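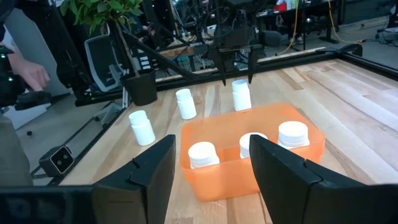
Figure 3. White bottles with screw caps standing in an orange bin.

4. Reviewers and the Tour Press

4.1 Material

The main source for this section is the Fornley Shehu, a music paper sold in record shops and at concert halls in and near Fornley. We read 84 issues, which is every issue held in the Geltitz collection. The paper printed 3000 copies at its peak, according to its own masthead, and much less than that in its last two years. It had one paid editor. Everyone else wrote for free records and a place on the guest list.

We also used 22 interviews with people who wrote for the paper or were written about in it. Áine Tierney carried out most of these by telephone. The shortest is a little under an hour. Interviewees were sent copies of their own articles after the first conversation and were given the chance to talk again, and most of them took it. Where the two conversations disagree, we quote both.

The collection is missing the paper's letters file. Readers' letters are known to us only in the form in which the editor chose to print them, often shortened and sometimes with a joke added at the end. We have not tried to draw conclusions about readers from them.

4.2 What a review was for

In the early issues a concert review is mostly a record of the evening. It gives the running order, the length of the set, the songs played and whether the support act could be heard. Opinions are brief and come near the end. The review of Fliltetti's first show at the Fornley Corn Hall runs to four paragraphs, and three of them could have been written from the set list alone.

This changes once the paper's writers begin to travel with bands. Ikechukwu Bashir joined Fliltetti for nine nights of their December tour and filed a single long piece on his return. It says little about the songs. Most of it takes place in the van, at motels and in the kitchens of people who had agreed to put the band up. He told us he had kept almost no notes on the music. "I knew the set by the second night, so I stopped writing it down," he said. "What I wrote down was who wasn't speaking to whom."

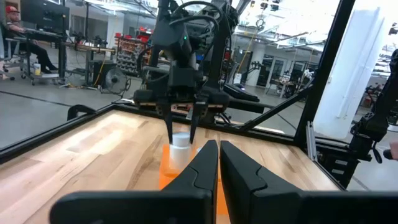 Figure 4. A white cylindrical object held in narrow black gripper fingers, with a bright orange object close by.

Later writers copied this approach, with mixed results. Travel pieces take up more and more of each issue, while the listings and short reviews shrink. Several interviewees who had stayed in Fornley resented it. One described opening the paper and finding that a show she had covered was cut to two lines to make room for an account of a broken axle. The editor's view, given in a printed reply to a complaint, was that two lines had been enough for the show.

Record companies noticed as well. From the second year on, invitations to travel came more often from a label's press office than from the band. The paper never stated who had paid for a trip. We could settle the matter for only a few articles, from receipts kept by the writers. In these cases the label paid for the room and the writer paid for meals.

4.3 Memory against print

Bashir's tour piece is the article our interviewees mentioned most often, and they remember it as harsher than it is. Four people recalled a fight between the singer and the drummer in a parking lot. The printed text has them arguing over a map. Bashir himself remembered the fight and was surprised, on rereading, to find it missing.

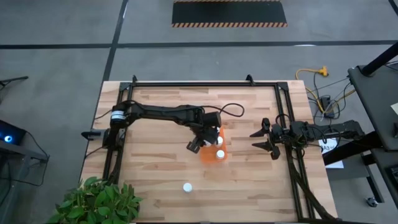 He thought the editor might have taken it out. A carbon of his typed draft survives in the Geltitz collection, and the fight is not there either. The drummer, interviewed separately, said there had been a shoving match, but on a different tour and in front of different people. We take this as the likely source of the story, although it doesn't explain how readers came to attach it to the article.

Similar cases are smaller. Writers tended to place their first published review a year or so too early. Attendance figures grew: a show that the paper put at 100 people was remembered as sold out by two of those who were there, in a hall that held far more. Quotations held up better than numbers. When interviewees offered a line from memory, it usually matched the printed version closely, perhaps because the same lines had been repeated in the paper's annual roundups.

For dates, running orders and attendance, the sections that follow rely on the printed paper. Interviews are used for working conditions, pay and travel, on which the paper is mostly silent.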